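5. Putting on your first warp

Giltau four-shaft table loom, 600 mm weaving width
Revised 21/05/2026

By now the frame is bolted together, the castle is upright and the levers all move freely (if they don't, go back to section 4 and loosen the side bolts a quarter turn). So now the fun begins! Dressing a loom has a reputation for being slow and fiddly, and it is slow, but plenty of weavers end up liking it as much as the weaving. Put some music on and don't try to do it all in one evening.

The instructions in this section follow the Prasgate sampler, the cotton project in the back of this book. It uses 397 warp threads and makes a generous piece of cloth with four different patterns in it. If you're using your own design, the order of work is the same and only the counts change.

5.1 What you need

Your measured warp, tied at the cross
Two lease sticks
Threading hook and reed hook (both are in the long bag with the spare cords)
The 5-dent-per-cm reed
Stiff brown paper or warp sticks for the back beam
Good scissors
Strong cotton string in a color you can't confuse with your warp

A helper is lovely for 5.3 and no use at all for the rest.

5.2 Getting the heddles ready

The loom comes with 700 heddles, 175 on each shaft. The sampler uses 100 on shaft 1 and 99 on each of the others, so you'll have spares left on every shaft. Leave them on. Half go to the left end of the bar and half to the right, and they don't get in the way of the threads there.

1. Lower all the levers so the shafts rest level.
2. Slide all the heddles on shaft 1 to the left and count 100 of them back toward the middle. Tie a loop of string loosely around that group.
3. Do the same on shafts 2, 3 and 4, with 99 in each group.
4. Move half of the leftover heddles on each shaft over to the right side.
5. Look down the length of each bar for a heddle that's twisted or facing the wrong way. Turn it now.

Note: Shaft 1 is the one nearest to you as you sit at the front. Some older books number from the back. If you borrow a pattern from one of those, it will still weave, but the levers will be the other way around.

5.3 Beaming the warp

Kalevi Pesonen, who drew the first Giltau, always beamed from the back, and this book does too. If you learned front to back, go ahead and use what you know. The loom doesn't mind.

1. Lock the back beam with the pawl and unroll the back apron all the way.
2. Slip the end loops of the warp onto the back apron rod. Center the warp on the rod by measuring from both ends.
3. Put one lease stick through each side of the cross and tie the sticks together at both ends, leaving a finger's width between them. Only now cut the ties that were holding the cross.
4. Set the raddle on top of the back beam and drop the threads into it in groups, starting from the middle and working out. Put the cap on the raddle, or wind string along the top from peg to peg.
5. Carry the rest of the warp through the empty castle and out over the front beam. Ask your helper to hold it, firmly and with an even pull.
6. Turn the back beam handle. Feed in paper as the warp goes around, with the paper a little wider than the warp on each side.
7. Stop every full turn. Shake the warp gently, pull it snug in sections, and carry on.
8. Leave enough hanging in front of the castle to reach the breast beam comfortably, then lock the pawl.

CAUTION: Keep your fingers out of the ratchet wheel while the handle is turning. Tie back long hair and take off dangling jewelry before you begin.

CAUTION: Do not comb the warp with your fingers or a brush. It feels helpful, and it makes loops and slack threads that will follow you all the way through the cloth.

If you're alone, hang the front of the warp over the breast beam and tie a water bottle to each section. Works beautifully with cotton. Wool prefers a lighter weight, so fill the bottles only halfway.

5.4 Threading the heddles

This is the long part and my favorite! Sit as low as you can, so your eyes are level with the heddle eyes. The breast beam lifts out of its slots to let you get closer; pull it straight up.

1. Hang the lease sticks from the castle with two loops of string so the cross sits just behind shaft 4.
2. Cut the front ends of the warp and tie them in loose slip knots, in small bunches.
3. Start at the right. Undo the first bunch.
4. Take the first thread from the cross and pull it through the first heddle on shaft 1 with the threading hook.
5. Second thread to shaft 2, third to shaft 3, fourth to shaft 4. Then back to shaft 1.
6. When you've done a full bunch, check it from the front by running the threads between two fingers. They should come off 1, 2, 3, 4 without a gap or a double. Tie it in a slip knot and go on.
7. The last thread on the left goes on shaft 1, by itself. That extra one gives the two edges of the sampler a matching look.

Note: If you find an empty heddle inside a finished bunch, leave it. It won't show. If you find a missing thread, make a repair heddle from string, tied to the top and bottom bars of the right shaft, using a heddle beside it as your guide for where the eye should be.

It's fine to stop halfway. Cover the loom with a sheet if you have a cat.

5.5 Sleying the reed

1. Take the reed out of the beater and lay it flat across two books in front of the castle, or set it in the beater upright if you prefer to work that way.
2. Measure 10 cm in from the right end and mark the spot with a scrap of colored thread.
3. Pull two threads through each dent with the reed hook, keeping them in order. The last dent on the left will hold a single thread.
4. Check against the light. An empty dent makes a line in the cloth from one end to the other, and a crowded dent makes a stripe. Both are easy to fix now.
5. Put the reed back in the beater and close the top rail. The two wing nuts should be finger tight, no more.

The Leinonen reed that comes with the loom is stainless steel and can live in a damp room without trouble. Wipe off the thin film of oil with a dry cloth before you use it the first time, or the first stretch of cloth will be gray.

5.6 Tying on to the front

1. Put the breast beam back in its slots. Bring the front apron up and over it.
2. Tie the middle bunch first: over the rod, split in two, around and up, with the first half of a knot.
3. Tie one bunch at the far right, one at the far left, and then fill in from both sides.
4. Pat the warp with a flat hand. You're feeling for soft spots. Tighten the soft bunches and don't loosen the hard ones.
5. Go over it once more, and finish the knots with a bow so you can undo them later.
6. Slide out the raddle. The lease sticks may stay in behind the shafts while you weave the first few rows.

5.7 Testing the sheds

Lift shafts 1 and 3 together and look through the opening from the side. Then 2 and 4. The threads should make two clean layers with a clear space for the shuttle.

A thread floats in the middle of the shed: it missed its heddle eye or is crossed with its neighbor behind the reed. Untie that bunch, pull the thread free and thread it again.

One edge is lower than the other: the shaft cords on that side have stretched. Adjust as in section 4.

The shed is clean but very small: more tension, usually one or two clicks.

Weave a few rows of thick scrap yarn to bring the bunches together, and then you're ready for section 6. You have a dressed loom! The Prasgate sampler starts with plain weave, and after all that threading it grows wonderfully fast. Weavers who start in September tend to have presents off the loom well before the holidays.

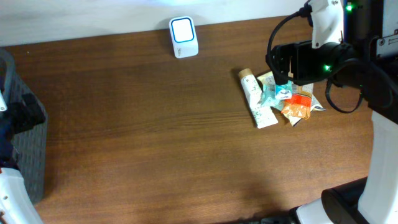 Can I leave the warp under full tension overnight?

It's better to let it off a click or two when you stop for the day. Cotton will put up with a night at full tension, but linen and wool both stretch, and the shaft cords last longer with a rest. Tighten up again before you weave, and try both plain weave sheds before the first throw.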